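Ticket 3387
Opened by: Amanuel Gebreyes
Site: Lokeck, demo room
Subject: Button-press demo keeps stalling, open house coming up
Status: Pending

Hi all, me again! We've got the November open house at Lokeck and I'd love for the button-press demo to behave in front of visitors (last time I stood there making small talk with a very patient group from Gallardo while it sat and blinked at us). It's the Fuller arm running Plusitent, replaying the set we recorded with the hand-held gripper. It does nine or so presses just fine, then it hovers over a button and times out with error 65.

What I've tried so far: restarted Plusitent, reloaded the recordings, swapped the network cable. No change. Then I went back through the demos one at a time with a coffee, and that's when I got suspicious of the white-on-white thing.
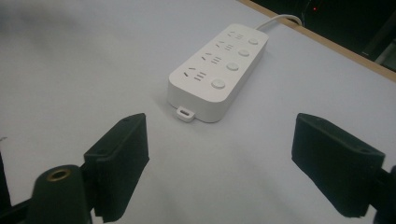 Number 26 is the one it likes to stall on, and if I skip it the run gets a lot further before it quits. So either that recording is bad or the software is losing track of where the buttons are. I can't tell which from the log, it just says "target lost" and gives up.

Update, 4:40 pm: put a dark mat on the table and re-recorded a handful. Two clean runs, then a stall on the third. Better, I guess?

Could somebody check whether the timeout can go up to 9 seconds without breaking the reset? I'm in the demo room until six if you want to watch it fail live.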